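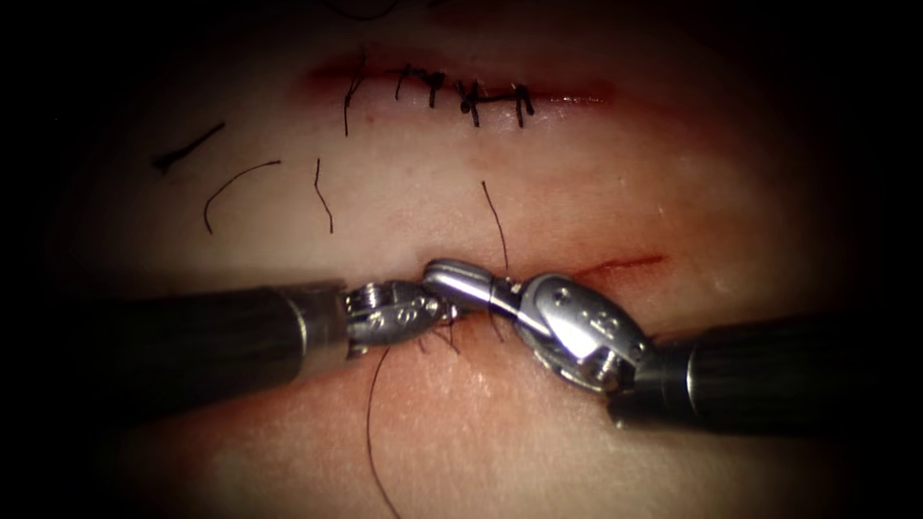
Search this site
Enter keywords Go

Workshop Notes: Building and Using a Two-Arm Suturing Trainer

Thursday, February 1, 2018

The following notes are issued to members of the Sundville shared workshop who are working on the bench trainer. They replace the sheet handed out in December. Questions should be directed to Gareth Greenwood (mechanical) or Casimiro Goicoechea (controls and practice sessions).

Base and arm mounts

The base plate must be bolted to the bench before either arm is fitted. Clamps are not acceptable, as they creep under side loads. The two mounts face each other across the pad tray, with one set slightly lower than the other so that the wrists do not collide when both tips are brought to the center. Members who have built theirs with level mounts may correct this with a shim under one side.

Tighten the mount bolts in two passes. Check them again after 50 cycles of the homing routine and then at the start of each session.

Cables and wrists

Drive cables should be cut long and trimmed only after tensioning. A cable that is too slack shows up first as a delay when the jaws are asked to close. A cable that is too tight will wear at the pulley and make the wrist jump as it passes center. Wipe the pulleys with a lint-free cloth and do not oil them. Oil travels down the wrist and onto the thread, and knots tied with oily thread slip.

Replace all cables on an arm at 1000 cycles, even if they look sound. The Girkico counter board keeps the total, but it resets when power is lost, so the figure is to be copied into the bench log before the supply is switched off. The last set removed from the left arm had reached 1041 and two strands had parted inside the crimp.

Lighting and camera

One lamp close to the lens gives the most useful view. Polished jaws throw strong highlights under a bright lamp - reduce the lamp first and adjust the camera afterward. Leave enough shadow beneath the shafts to judge how near they are to the pad.

Practice pads

Keep pads covered until use. A pad left open overnight dries at the surface and tears at the first bite of the needle. Two parallel cuts to a pad are sufficient, one above the other, with enough room between them to rest a tip. Close the upper cut first with interrupted stitches in dark thread, then move down to the lower one.

Thread handling

- Cut the thread to 300 mm. Anything longer wraps around the wrist.
- Let the long end hang toward the front of the tray, clear of both shafts.
- Bring the jaws together over the wound when passing the thread, and do not release with one arm until the other has closed.
- Tie down until the edges meet, then stop. A puckered seam has been pulled too hard.
- Trim tails to an even length. Long tails get caught up in the next stitch.
- Lift cut ends off the pad at the end of each row. They are easily picked up by mistake in place of the working thread.

Jaws and grip

Custton jaw inserts are supplied with a sharp edge that will fray thread. Dress this edge with fine abrasive paper before first use. The Šimek pattern inserts held in the drawer beneath the bench need no dressing, but they must be fitted in matched pairs.

Closing down

Park both arms away from the tray, open the jaws, and switch off the motor supply before the control supply. Pads are to be bagged and placed in the lidded bin. Needles go in the sharps container only - two were found in the sweepings last month. Sign the bench log and return the key to the hook by the drill press.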